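Chapter 6
Clothing and Fabric Care

Chapter contents
6.1 Fibers and how they behave
6.2 Reading a care label
6.3 Sorting, washing and drying
6.4 Folding and storage
6.5 The cost of wearing a garment

Words to know
staple fiber, filament, knit, weave, grain, shrinkage, colorfast, finish, cost per wear

Most people own more clothing than they can name from memory. In a survey run by students at Herkmont for an earlier edition of this book, one household of two adults listed 171 separate items, counting socks as pairs. Many of the items had been worn less than once a month. A few had been worn every week for years and were still in good shape. The difference was partly in the quality of the fabric and partly in how it had been looked after.

This chapter deals with the second part. You do not need to know how to sew to follow it, although Chapter 7 will make more sense if you have a needle and thread at hand.

Start with the plainest garment in the closet. A T-shirt is usually made from a knit fabric, which means that the yarn is formed into rows of loops. The loops can open and close, so the fabric stretches when you pull it over your head and then returns most of the way to its first shape. A woven fabric, such as the cloth in a bedsheet or a dress shirt, is made from two sets of yarns that cross at right angles. It stretches very little along either set of yarns and somewhat more on the diagonal. Before you measure a knit garment, lay it on a flat surface and smooth it with your palms without pulling. If you pull, you will measure the stretch as well as the shirt. 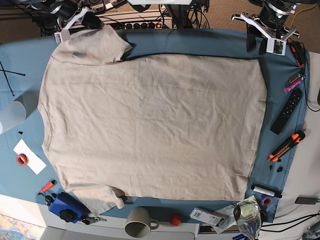
Figure 6.1 A short-sleeved T-shirt spread out on a blue cloth.

Gwawr Bowen, who taught clothing classes in Zusville for 14 years, had her students measure the same shirt before its first wash and again after it had dried. They took the length from the highest point of the shoulder to the hem and the width straight across under the arms. They wrote both numbers in a notebook along with the drying method. Cotton knits often lose length in the first few washes, and a hot dryer makes the loss greater. You will repeat her exercise in Section 6.3, so choose a new shirt now and put it aside unwashed.

Labels are the next subject. A care label gives the fiber content, usually as percentages, and instructions for washing, drying and ironing. The symbols are simple once you have learned the basic shapes: a tub for washing, a triangle for bleach, a square for drying, an iron for ironing and a circle for dry cleaning. A cross through any shape means that you should not do it. Section 6.2 has a full table.
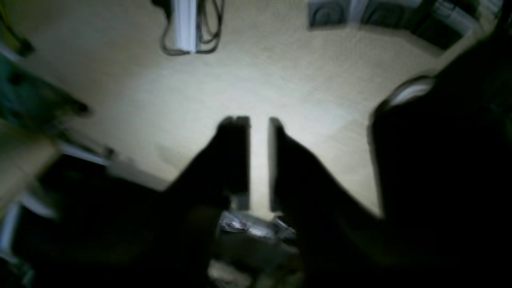 Storage takes less time than washing and is easier to get wrong. Clothes should be clean and fully dry before they are put away. Body oils and food stains that are hard to see in July may have turned yellow by the following April. Heavy knits should be folded, as a hanger will pull the shoulders out of shape. Woven shirts and jackets can be hung. Leave enough room on the rod for each piece to move a little.

The last section is about money. To find the cost per wear, divide the price of a garment by the number of times it has been worn. A coat that costs $200 and is worn 200 times has a cost per wear of $1. A $14 shirt that is worn 2 times before it loses its shape has a cost per wear of $7. Students are often surprised by their own results, especially for shoes and formal clothes.

Before you read on

Choose three garments you wear often. For each one, write down the fiber content, whether the fabric is knit or woven, and the washing instructions on the label. If a label is missing or too faded to read, write that down too. Keep the list. You will need it for the review at the end of Section 6.2 and again when you work out cost per wear in Section 6.5.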